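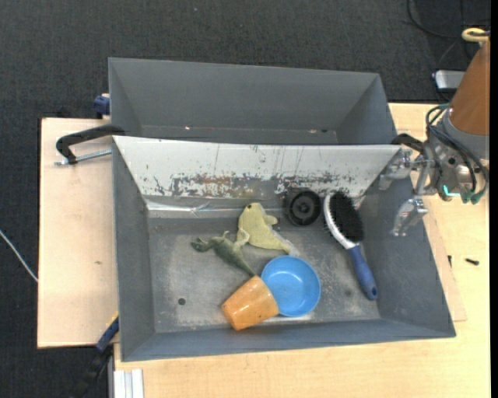 ## The Things We Keep Moving House With

My grandmother moved eleven times in her life and took the same potato masher to every one of those houses. She would have been puzzled to hear it called a treasure. It mashed potatoes, it lived in the second drawer down, and when a van came it went into a tea towel with the rolling pin and came out again at the other end.

I thought of her a good deal in March, when I spent a few days in Baltwood with Jurgita Šimkus, who has packed up other people's homes for most of her working life. She started with a removals firm over in Firnden, carrying wardrobes down stairs that were never meant for wardrobes, and now works for herself, mostly with families who are leaving a house after thirty or forty years and don't know where to begin.

"They always want to start with the photographs," she told me over a very strong coffee, "and I always say no, please, start with the airing cupboard. You can't cry over a flannel."

She may be wrong about that. On the Sunday I went along with her to a tall, draughty house on Gaber Lane, where two brothers were clearing their mother's things, and the elder of them had to sit down on the stairs over a bath mat. Jurgita sat down beside him and asked who had chosen the colour, and we all heard a long and rather lovely story about a holiday in a caravan, and by the time it was finished it was well past three and the kettle was on again.

A full family house, she reckons, holds roughly 3000 separate objects once you count the spoons and the odd buttons, and most of us could name perhaps 100 of them if asked. The rest simply keep us company. She is gentle about this – she doesn't hold with people who turn up at a stranger's door and tell them to throw it all away – but she does ask every client to choose one ordinary thing that has to be used in the new place on the very first night.

The brothers took a while over theirs. The younger wanted the bread knife, the elder the little radio from the windowsill, and in the end Jurgita let them have one each, wrapped them both in a pillowcase and wrote KITCHEN on it in large letters. Then she went upstairs to see about the loft.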